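Planner rewrite, sort of done

OK quick one, been heads down on Tristeso since August and I owe this blog something.

Short version: I ripped out the old task planner. The whole thing. It was 3 state machines glued together with a config file only Gachanja could read (Gachanja being the script, long story, named after a bus stop). Every new task meant another branch and another flag. Last straw was a retry loop that retried itself 178 times overnight while the log said "ok". Great.

New one is a plain behavior tree. Ticks at 15 Hz. Perception writes object poses into a shared table, the tree reads the table, the motion side only ever sees one goal at a time. Boring on purpose.

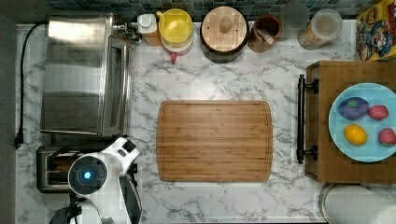 Segmentation is where most of my week went. Marble is awful for it, the gray veins come back as thin little "objects" and the planner wants to route around them. Fix so far is a height check against the fitted plane, anything flatter than the threshold gets dropped. Except then the cutting board goes too becuase it's so low, so boards get their own detector and a lower cutoff. The two strawberries on the blue plate are the other headache. Same class, same color, and the tracker swaps their IDs whenever the arm passes over. For now I sort by position on the plate and pray.

Mercy Odera reviewed the branch and found 2 real bugs, both mine. One was a stale transform, the other was me comparing radians to degrees. In 2026. Thank you Mercy.

Still to do:
Fallback when the pose table goes stale, right now the tree just waits forever
Port the Zetwood replay viewer, its the only way I can debug a bad tick
Grasp scoring for the eggplant shape, the long axis keeps flipping
Write tests (lol)

Replay logs are nearly all converted to the new format. If you have old Fluvska logs laying around don't delete them yet, the converter chokes on anything with a missing header and I want more bad ones to feed it.

More when the stale table thing is fixed.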